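Ticket 1118: Rala tracker loses right gripper pose when close to the desk
Component: pose tracking / replay export
Status: open, workaround in place
Reported by: Tamsin Doolan, Trandthorpe

Hi all, me again, sorry! Picking this up from the chat so it's all in one place.

What happens: I record a two-handed desk episode, everything looks fine in the live view, then the export step in Lacson throws

pose_jump: right, frame 68, delta over limit

and the whole episode gets binned. The left hand is clean every time. If I turn the check off and replay it anyway, the right gripper hops sideways, sits there for a bit, then hops back as if nothing had gone on.

Things I tried first, none of which helped:

Restarted the tracker service. Same.
Redid the head camera calibration, twice, the second time with the proper board (I know, I know). Same.
Swapped the left and right marker configs over to see if the fault followed the file. It didn't, it stayed with the right hand.
Rolled back to the build we were on in December. Also the same, so I don't think the new filter is to blame and I take back what I said about it.

Then I dumped the raw detections and it got more interesting. When the gripper comes down low and tilts, the tracker is down to one face of the marker cube, and with one face it gets two possible answers for the tilt. It's meant to pick the one nearer the last good pose. What it does is pick the one with the lower reprojection error, and those are so close that it's pretty much a coin toss. On the left I normally have more than one face in view, so it never comes up.

Grallard suggested raising the smoothing window, so I put it up to 3000 ms. Please don't do this! The jump goes away but so does any quick movement, and the jaw closes well after the hand has got there.

Two views from the desk setup, for whoever takes this on:

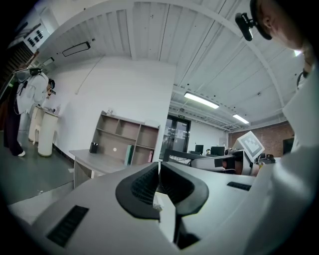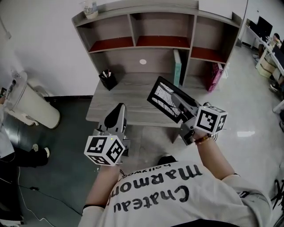
Workaround for now: in tracker.yaml set ambiguity_mode to nearest and max_faces_missing to 2. With that, my last batch exported without the error. I haven't tried it on anything but desk work, so I'd not push it to everyone yet.

Still to do:

- make nearest the default when only one face is found (small change, I can raise the merge request if someone will review it)
- have Lacson cut out the bad stretch and keep the rest, it's painful losing a full episode over one hop
- put a warning in the live view, as at the moment you only find out at export

Raw detections and both configs are in the ticket folder. Could somebody with a different desk layout give the nearest setting a go and paste their export log under this?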